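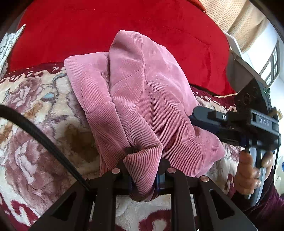
Pink corduroy, waiting its turn on the bed.

I've gone right off hangers. Fold a corduroy jacket, I say, and do it on the bed where there's room to get the sleeves straight (the floor is for socks). My wardrobe rail came down in October under two winters' worth of coats, and I haven't missed it once! A drawer is kinder to the shoulders, too.

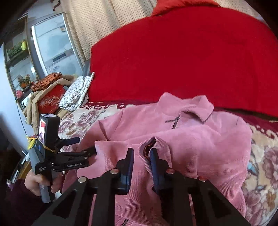

Hamish Bright thinks I'm wrong, and that ribbed cloth folded for a whole summer keeps the crease until Christmas. Fine, so I'll refold mine in between.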